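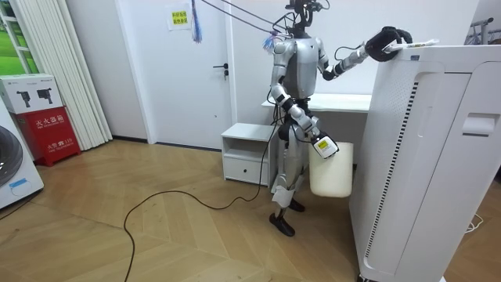

Cell Signaling and Disease – Lecture 8: Autophagy
Lecturer: Lavanya Unnithan
Notes revised January 2021

Autophagy is the process by which a cell digests parts of itself. Damaged proteins and old organelles are enclosed in a double membrane, the autophagosome, and this later fuses with a lysosome.

Please review before the class:
mTORC1 – blocks autophagy when nutrients are enough
AMPK – activates it when energy is low
Beclin 1 – takes part in the formation of the membrane
LC3-II – the marker we use most often in the laboratory

A common mistake in the reports: more LC3-II does not always mean more autophagy. It can also increase when the last step is blocked, for example with chloroquine. For this reason we always compare samples with and without the inhibitor.

In tumors the role is double. In early stages autophagy can protect the tissue, but in an established tumor it may help the cells survive under stress.

Reading: chapter 12, without the section on yeast. Questions about the exercise go to Jeferson Lopes.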